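Datasets > Household > Documentation

May 2019
By Kianoush Kazemi

# Stostthorpe Small Items

Data card for the tabletop part of the Stostthorpe household set. It covers small personal and household items on a speckled worktop: wallets, pouches, folded cloths, clear containers, labelled bottles. Furniture and large appliances are in the Tevdale set and use a different label scheme.

## Contents

- 2,000 still pictures, JPEG
- 50 item classes
- one label file per picture, plain text, UTF-8
- `classes.txt`, one class name per line, in label order

The split is 1,000 pictures for training; the rest are shared between validation and test. Both lists are in `splits/`. Pictures of one session never appear in more than one list.

## Labelling rules

1. Label the item by what can be seen. A closed flat item in fabric goes under `fabric_flat` unless a zip, clasp or opening is visible.
2. `fabric_flat` takes cloths and soft pouches alike. Earlier versions had two classes here and the labellers disagreed too often for either to be of use.
3. Small rectangular items with a divided inside go under `divided_small`. The old name `wallet_open` is kept as an alias.
4. Clear plastic is labelled even where only the rim is sharp. Use `clear_container` for anything without a lid in view.
5. Bottles are labelled by body colour, then by label colour. Brand names are not recorded.
6. Shadows are not part of an item. On pale stone the shadow of a soft item is often darker than the item itself, so check the lower contour at full size.
7. Items hidden by more than half carry the flag `occ=1`.

## Known problems

The worktop fleck is close in colour to crumbs and loose thread. Thirty class names were revised after the first round for spelling only. Labels made with the Dranico tool before version 30 store the corners in the wrong order; run `fix_corners.py` once on those files and not on the others.

The Szénási colour chart was left out of the final sessions. White balance is therefore uncorrected, and tan, beige and pink fabrics should not be separated by colour alone.

## Changes

The next release is planned for September and will add the missing test labels for `clear_container`.

## Sample pictures 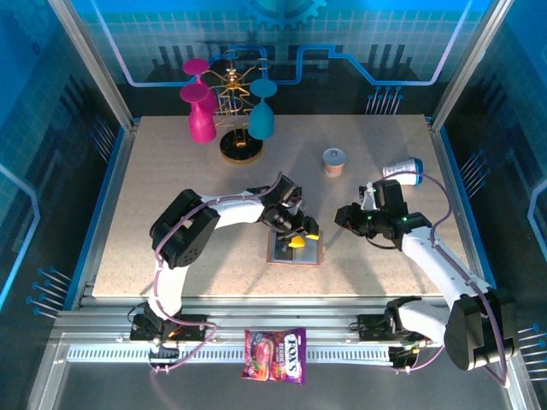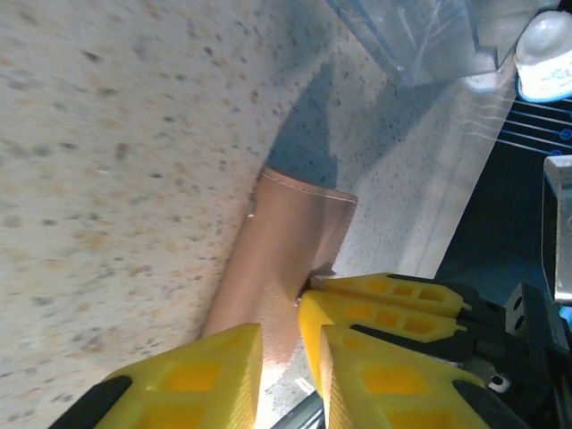 Fig. 1. Speckled worktop, two views. First: small rectangular item with a brown edge, dark and pale grey inside. Second: tan fabric item with white stitching, labelled `fabric_flat`; clear container and white bottle behind.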